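**Moving the Tratetti shop to a new server**

2 December 2020

Many readers have asked why the Tratetti web shop was slow in August. The short answer is that the old server was full. The long answer is below, and I hope it helps others who run a small site on rented hosting.

Tratetti sells dry foods and sauces. Its site runs on Prandska, the free content system which we use for most of our customers. The catalogue has 182 products, but the database also kept every old version of every page. When I looked at the table for page versions, it had 3065 rows, and nearly 2000 of them were for products which are no longer sold.
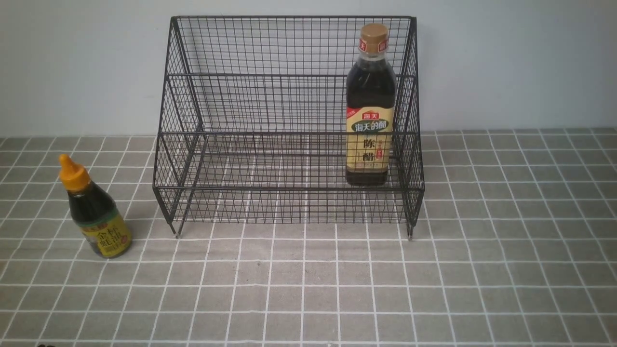
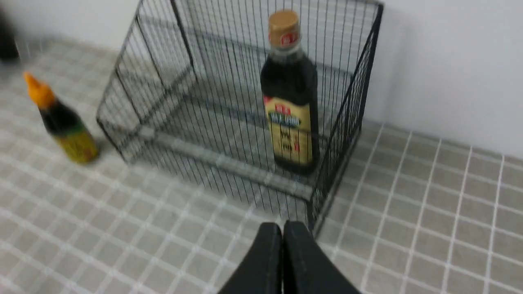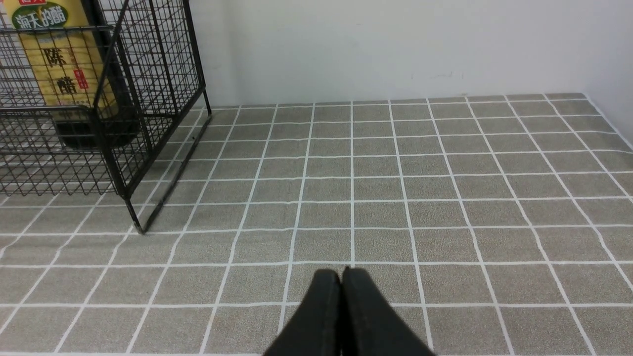

Before you move a Prandska site, please clean it first. Open the admin panel, go to Tools, then History, and delete the versions which you do not need. Pay attention to the text fields when you do this. A label like the one on the soy sauce bottle, with its red and green Chinese characters, must be stored in a database with the correct character set. Our old database used latin1 and the new one uses utf8mb4. If you copy the tables without converting them, each such character becomes a question mark, and you can repair it only from a backup.

The steps I followed were these:

1. Put the site in maintenance mode.
2. Export the database with `mysqldump` and keep a second copy on another machine.
3. Create the new database on the Geddes server with `utf8mb4` as the default.
4. Convert the export file, then import it.
5. Copy the `media` and `config` folders with `rsync`.
6. Change the database name and password in `config/site.php`.
7. Empty the cache folder and open the front page.

At step seven I received error 500. I searched for one hour before I found the reason in the PHP log. The cache folder belonged to the root user, so the web server could not write in it. One `chown` command was enough. If you see the same error, look there first.

After the move I changed the DNS record to the new address. I had lowered the TTL one day before, and I advise you to do the same. Keep the old server running until there are no more visits in its access log.

The same work will be done for the Galtach booking site next. That site has a payment module which I have not moved before, so I will first test it on a copy. If you have already moved this module to PHP 7.4, please reply to this newsletter and tell me which settings you had to change.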